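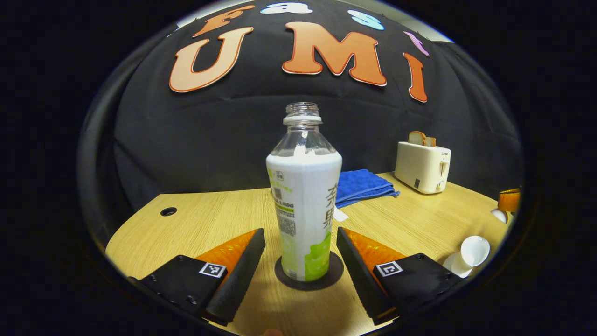
Last edited: Sep 24, 2022

Virkville Residents' Forum > Council and Services > Bottle deposit scheme: return points and opening hours

moderator_vrf
This thread has been opened so that residents may comment on the proposed deposit scheme for drinks bottles. The council has published a draft which provides for 7 return points within the town boundary. Members are asked to keep to the subject and to refrain from remarks about individual officers. Comments on bin collection days should be placed in the existing thread.

clarov_tenant
I wish to record my support for the scheme in principle. The block at Clarov Court has 145 flats and a single recycling store, and the plastics container is full well before each collection. A deposit would encourage tenants to take bottles elsewhere. My reservation concerns the distance. The nearest return point in the draft is at the Granström supermarket, and a tenant without a car would need to carry the bottles up the hill and cross the main road.

northgate22
With respect to the previous member, the walk to Granström is not a long one. Most residents visit the shop each week in any case and could bring their bottles at the same time. I do not consider that public money should be spent on a further return point for one building.

clarov_tenant
The member may find the walk short. Several of my neighbours use walking frames. The draft states that the scheme is to be "open to all households on equal terms", and I would ask that those words be given their ordinary meaning.

parish_reader
May I draw attention to the section on condition of bottles? It states that a bottle must be empty, uncrushed and with its label in place. Many households have been told for years to squash their bottles and remove the labels before recycling. The council should issue clear guidance to every address before the first day of the scheme. A notice on the website will not be enough.

northgate22
On that point I agree. The present leaflet still tells residents to squash everything.

gokero_shopkeeper
I write as the operator of a small shop in Gokero Lane. Under the draft, shops of my size may choose whether to accept returns. I have decided against it for the time being. My stock room is two metres wide and I have no place to keep sacks of bottles between collections. The handling fee does not cover the time of a member of staff. Should the council provide a locked cage in the car park behind the lane, I would be willing to reconsider.

clarov_tenant
A cage in that car park would serve Clarov Court very well. Has this been put to the council in writing?

gokero_shopkeeper
It was raised at the traders' meeting in July. I have received an acknowledgement but no decision.

northgate22
I would object to a cage in the car park. Spaces there are already short on market mornings, and glass and plastic containers attract wasps in the summer months. The lane is also narrow for a collection lorry.

parish_reader
The draft covers plastic bottles and cans only. Glass is excluded - see the second page. As to the lorry, the refuse vehicle already uses the lane without difficulty.

northgate22
I stand corrected on glass. My objection as to parking remains.

moderator_vrf
Members are reminded that views expressed here do not count as formal responses. These must be sent to the council office in writing or handed in at the library desk. The draft may be read at the same desk during opening hours. The question of the car park has been added to the list of items for the next residents' meeting, and the thread will stay open until then.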